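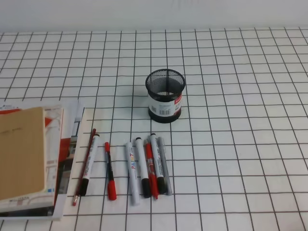
Llevaba desde noviembre diciendo que iba a ordenar el escritorio y el viernes por la tarde, con la excusa de que llovía y no me apetecía nada salir, me puse. No a ordenar la casa entera, que os conozco y luego me preguntáis por el armario del pasillo (sigue igual, gracias). Solo lo de escribir: los bolis, los rotuladores, las libretas y esa capa de papeles que se va formando sola y que ya tenía vida propia.

Empecé por los rotuladores, que son mi debilidad. Tengo el vicio de comprarlos sueltos cada vez que paso por una papelería, y luego pasa lo que pasa: media docena de negros, ningún verde y tres amarillos fosforito que no uso desde la carrera. Mi método es bastante tonto. Cojo una hoja, hago un garabato con cada uno, y el que raya o sale a trompicones se va a la bolsa. Sin segundas oportunidades, sin guardarlo boca abajo a ver si resucita (esto lo he hecho durante años y no resucitó ninguno). Tardé bastante más de lo que pensaba porque me puse a dibujar hojitas y acabé con la hoja entera llena y el té frío.

Lo de los lápices fue más rápido. Me quedo con uno. Sí, uno. Mi amiga Noura Sfeir, que es ilustradora y tiene los lápices clasificados por dureza en una caja de puros, se llevó las manos a la cabeza cuando se lo conté, pero yo uso el lápiz para apuntar cosas en los márgenes y para nada más, así que con uno me apaño. Cuando se acabe, sacaré otro del cajón, que ahí quedan de sobra - y hasta aquí la discusión.

Después vino el papel. Tenía la libreta Latent a medias, dos revistas de arquitectura con las esquinas dobladas, folletos de una exposición a la que al final no fui y el cuadernillo de instrucciones de una lámpara que ya no tengo. ¡Ya no tengo la lámpara! ¿Por qué guardaba las instrucciones? Las revistas me dieron más pena. Arranqué un par de reportajes para la carpeta y el resto se lo pasé a Rima Kassab, que las recorta para sus collages y siempre me pide más. Lo que se queda en la mesa va en un montoncito a la izquierda, con lo grande abajo y la libreta arriba, que es lo que abro todos los días.

La libreta, por cierto, es de las de tapa lisa de papel kraft y me está gustando mucho. Antes usaba unas Reisinger de tapa dura, preciosas, pero me daba respeto escribir en ellas. Con las de kraft no me pasa: apunto la lista de la compra, una receta, una idea para el blog, todo revuelto. A veces ni yo entiendo luego lo que puse, pero bueno. 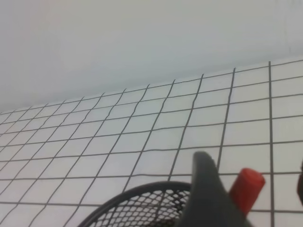 Y ahora el asunto del portalápices, que me ha traído de cabeza. Durante años usé una taza desportillada, luego un bote de Tostix (el de las galletas, sí) forrado con tela, que quedaba mono pero se volcaba en cuanto metías unas tijeras. También miré un organizador de Flimeck con cajoncitos y compartimentos giratorios, y lo dejé en la tienda porque sé cómo acabo yo con los compartimentos: llenos de clips, gomas y monedas de dos céntimos. Al final me he ido a lo más sencillo, el de rejilla metálica negra de toda la vida. Me gusta que la rejilla sea tan abierta y no haga bulto en la mesa, y con la pared así de clara y lisa detrás, el negro queda muy limpio. No pienso colgar nada encima, al menos este invierno.

Ojo con una cosa, y esto va para las que compráis estos botes por internet: mirad la altura. Los lápices cortos se hunden y hay que volcarlo todo para pescarlos. Y si la base lleva agujeros, poned dentro un redondel de cartón, porque las puntas finas se cuelan y acaban pintando el tablero. Me pasó con uno que tuve en el trabajo y la mancha azul sigue allí.

También me he puesto una norma, a ver lo que dura: si entra un rotulador nuevo, sale uno viejo. Noura dice que me da hasta Navidad. Rima, que es más generosa, me da hasta febrero, pero es que a ella le caen los descartes.

Me falta el cajón, que es otro capítulo. Lo abrí, vi los cables, las pilas sueltas, un sacapuntas con forma de ballena, y lo volví a cerrar. Si alguien tiene un sistema para las pilas (¿cómo sabéis cuáles están gastadas?), que me lo deje en comentarios, por favor, que las tengo todas mezcladas.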